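Keeping the Night Bakery Open in Prindurville
Mar 3, 2020

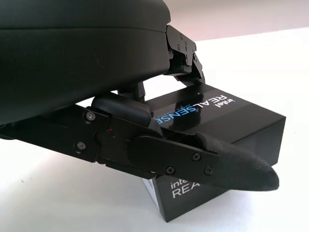
The owner of the Lucero bakery starts work at 2 in the morning and has done so for most of her adult life. She bought the business from her uncle, who had run it as a day shop. She turned it around so that the baking is done overnight and the front door opens before the first bus to Stendmont.

"People thought I was foolish," she said. "My uncle closed at noon and had a nap. But the hospital shift was getting out with no place to eat, and I could see them walking past the window."

She keeps the menu short. There are six kinds of bread, a few rolls, and a pie that changes when she gets tired of it. The rye is the one customers ask for by name. She makes it from a starter that she feeds twice a day, and she takes it home in a jar when the shop shuts for a holiday.

Flour has been her main worry this winter. The mill she used in Nekmont stopped selling to small accounts in November, and the first replacement she tried soaked up water differently.

"I threw out two days of rye," she said. "It spread flat. You can change the water, you can change the time, but you have to bake it to find out, and that costs you."

She now buys from a smaller mill and pays more per bag. The price of a loaf went up by 30 cents. She told her regulars in person before she changed the sign, and a couple of them said it should have gone up years ago.

The oven is older than she is. It takes a long time to heat and runs hot on the left side, so she turns the trays halfway through. A salesman has offered her a new one more than once. She says she will think about it when this one quits.

Asked what she would tell a person hoping to open a bakery, she talked about sleep. She goes to bed at 6 in the evening with the blinds down and the phone in the kitchen.

"My family knows not to call," she said. "I miss dinners. I missed a lot of school concerts too, and I'm sorry for some of that."

She has no plan to sell. Her daughter works the counter in the summer and has started to learn the rye, though she has not yet come in for the start of a night shift.

"She says she'll do it when it's warmer," the owner said.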